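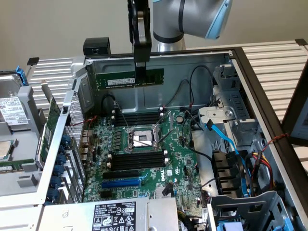

Page last changed: 2022-01-15

Memory fitting and refitting in a tower workstation
Project report, Presberg workshop module

1. Purpose

The project set out to write a fitting procedure for memory modules in a used tower computer and to find out which steps cause the most faults. The machine has a Dell motherboard with memory slots on two sides of the processor socket. Boards of this layout are less familiar to most students than the ordinary desktop kind, and the older workshop sheet, written for the Gidix trainer boards, does not cover them.

2. Condition of the machine

The side panel was taken off and the case laid on its side, so that the motherboard faced upwards. Four black DIMM slots lie on one side of the socket and four on the other, all with white latch clips. The processor had been removed before the memory work and the socket was left open, with its metal retention frame and lever in place. The coin cell stayed on the board. There is one black PCIe expansion slot and a blue one next to it. No cards were fitted for the project.

Cables are the main obstacle. A black cable loops down to a connector beside one group of slots, and two thinner ones run down towards the board near the battery. All three were left connected. Moving them out of the way and back again took longer in the first trials than fitting the module.

3. Handling

Modules were kept in antistatic trays and held by the edges, with the gold contacts downwards and clear of everything until the module was over its slot. The module has to pass the wall of the chassis on the way in, and on that side there is little spare room. Approaching from directly above avoided contact with the sheet metal. Approaching at a slant did not, and one module was scratched along its label in this way. It still passed the memory test.

An open socket needs care. The contact area is easily damaged by anything dropped on it, and a memory module is heavy enough to do so. The route to the slots should therefore never cross the socket. In our first draft it did.

4. Procedure

Disconnect the mains lead and wait two minutes.
Open the latch clips at both ends of the slot.
Compare the notch in the module with the key in the slot.
Lower the module upright until it rests in the end guides.
Press at both ends until the clips close.
Look along the slot from one end – the module should stand level with the clip tops.

To remove a module, open both clips together and lift straight up. Opening one clip first tilts the module and loads the contacts at the far end.

5. Trials

The procedure was carried out 16 times, using the slots in both groups. Three trials gave a fault. In two of these one clip had not closed fully, and the module was pressed home on the second attempt. In the third the module had been turned end for end and would not enter the slot. Nearly five minutes were lost there while the slot was checked for dirt.

For the memory test the processor and its cooler were refitted, following the Kolář bench notes, and then taken out again. Test results were entered in Cestileo under the slot number printed on the board.

6. Remaining work

The order in which the slots should be filled has not been tested with mixed module sizes. The cable beside the slots should be tied back with a reusable strap before the next series, planned for June. The table of slot numbers in the appendix still uses our own numbering for the second group and has to be changed to match the board.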